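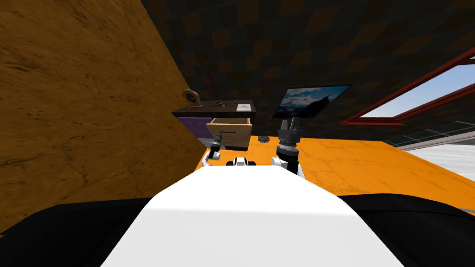
Residents of Mekonnen Court say they were never asked whether they wanted their bin collections cut, and one tenant, writing on the estate's noticeboard page, put it more bluntly: the scheme "saves money for everyone except the people paying for it".

The change comes in during May. Plastusis, which holds the waste contract for the Dollau estates, will empty general rubbish every third week instead of every week. Food waste stays weekly. The firm says a trial covering 477 homes cut general rubbish by 16 per cent, and it wants the same result across the district.

That figure deserves a harder look than it has had.

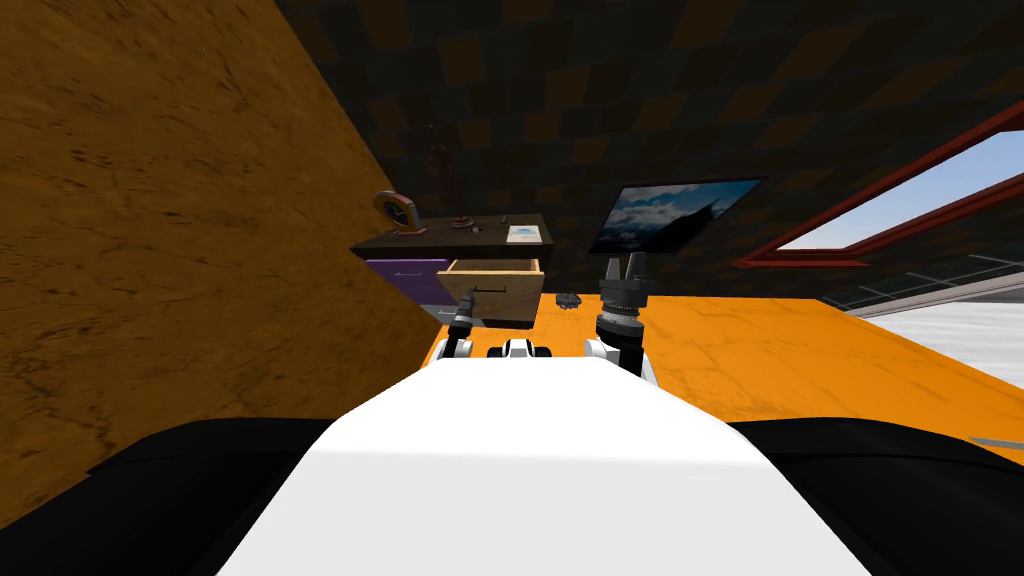
The trial ran for 30 days, so most homes taking part would have seen one collection under the new timetable, or two at best. Plastusis has not said what was weighed, or whether rubbish taken to the tip by car was counted. Asked for the full results, it sent a two-page summary with a chart and no table behind it.

Nor is it clear what households get back. The yearly service charge goes up by £41 in the same month, which the firm puts down to fuel and new lorries. Fewer rounds ought to mean less fuel. The summary doesn't mention it.

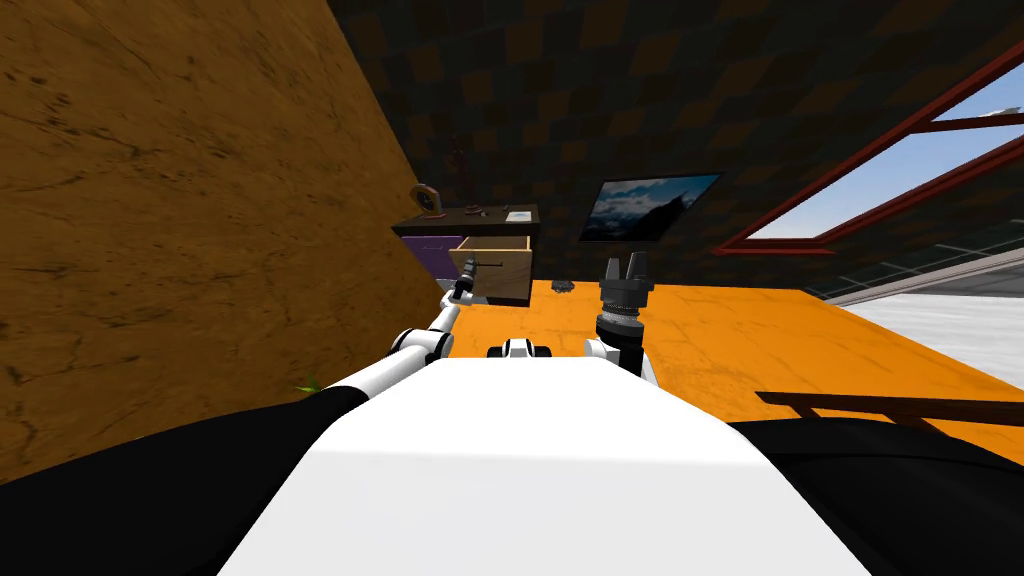
Larger families can apply for a second bin, though the form asks for two weeks' notice and a proof of address for each person in the home. Flats with shared bin stores can't apply at all. They are to be "assessed in due course" – no date is given.

Plullico, the managing agent, says it has had few complaints so far. Its letters about the change went out only last week, and several blocks say theirs haven't arrived.

A drop-in session will be held at the Dollau library from 4pm to 6pm, hours when a good many of the people affected will still be at work. Written comments can be left at the front desk until the end of the month.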